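Sorting Small Parts: Notes for Session 3
Last updated: April
By Tama, Plondodance course team

Before Monday, read the pages on sorting rules. We start with toy bricks because everybody already knows how they look and nobody needs training to handle them.

A sorting rule has to say what goes where before the first piece is picked up. "By color" is a rule. "By size" is not a rule until you say which sizes count as the same. If you use two properties, decide which one comes first. Color first and then length gives different groups partway through than length first and then color, even if the final groups match.

Spread the pile before you sort. Bricks that stand on end or lean on each other hide the ones underneath, and small pieces get missed most often. With a bin of 500 mixed bricks, take out a part of it and finish that part. Groups that worked well last term kept to 200 at a time.

Put the compartment tray close to the pile. Long reaches slow the work down more than people expect.
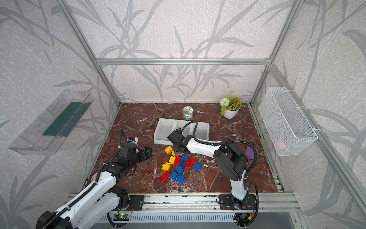 Give each color its own compartment and leave one spare for pieces you can't place. Don't stop to argue over a piece. Put it in the spare compartment and come back to it at the end.

For the exercise, write your rule on the Joline sheet, sort one pile, then trade sheets with another group and sort by theirs. Note any piece their rule did not cover. Sheets are due by 6 p.m.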